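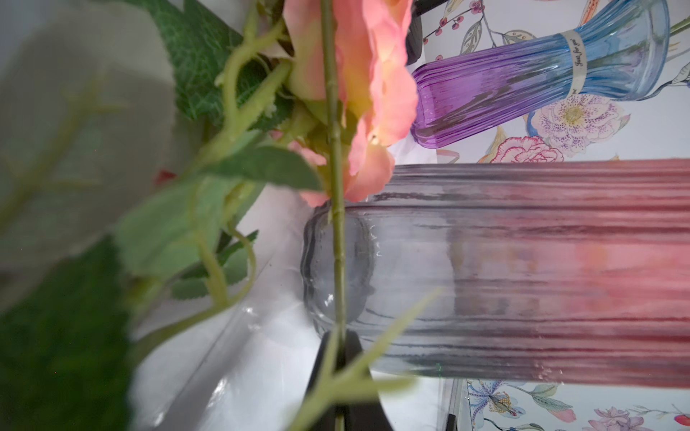 The shop opens at nine and by ten past she is already behind. Boxes from Clomholm by the door, tape gun missing. "Talk while I work," she says. So we do.

She has sold artificial flowers in Sovville for years, roses mostly. Roses pay the rent. "Peonies, people say they want peonies. Then they buy a rose."

What makes a good one? She doesn't stop to think. "The stem. Everybody looks at the petals. Look at the stem, has it got thorns, has it got little bumps. A smooth stem looks like a straw." Leaves next. She wants a jagged edge and veins you can see from the couch.

Color she is picky about. Nothing too red. "Salmon, peach, a soft pink. Red goes flat under a lamp."

Then glass. She used to sell the flowers on there own, 48 stems to a carton, until customers kept asking what to put them in. Now it's ribbed vases, tinted, the kind that fade from one color to another. Pink into clear. Violet into blue. The ribs help, she says, they blur the stem so you don't notice there's no water. Some people add water anyway. "I don't argue."

Last order was 159 vases, from Yuan. Broken on arrival: two. She lays them on thier sides to unpack, never upright. "One elbow and you lose the row."

Cleaning? Hair dryer, cool setting. Soft brush for the leaves. No sprays.

Deliveries in town go by Bikero, flowers only, never glass. She tried glass once, in August. Doesn't want to discuss it.

Phone rings. A hotel, wants 104 roses, long stem, one shade. She writes it on the back of her hand and goes looking for the tape gun.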